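Home | News | Grants | Growers | Contact

Kelance Awards Export Readiness Funding to 15 Pear and Plum Growers

Monday, April 20, 2026

BRATBY – The Kelance Growers' Fund has approved export readiness grants for 15 pear and plum businesses in the Bratby district. The fund received 369 applications across all fruit categories. Successful applicants may claim for residue testing, plant health certificates, cold store calibration and label translation.

Payments will be made in three instalments. The first is released on signature of the grant agreement, the second on receipt of a packhouse audit report, and the third once the first consignment has cleared inspection at the destination port. Growers must keep batch records for five years. 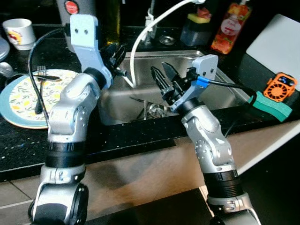 Applications were scored on orchard traceability, storage capacity and the strength of the buyer's written commitment. Businesses already selling more than half their crop abroad were not eligible. Joint bids were accepted where the partners shared a packing line, and each partner remains liable for its own records.

"Most small growers can meet the fruit standard without difficulty. The paperwork is where consignments are held up," said Raíssa Dantas, head of market access at Kelance. "The grant pays for the tests and certificates that an importer asks for before placing a first order."

Consignment data will be submitted through Grultix, the fund's online records system. Growers without a suitable connection may send paper forms to the Bratby office, although these take longer to process. Freight is not covered – nor is the purchase of vehicles or land.

Unsuccessful applicants will receive written feedback and may reapply in the next round. Guidance notes are available from the Bratby office on request.

Comments (3)

plumhill: Does the calibration claim cover hired cold stores or only your own?

J. Choi: Hired ones are covered if the agreement is in your name. Page 5 of the guidance notes.

Orchard End: Still waiting for our feedback letter.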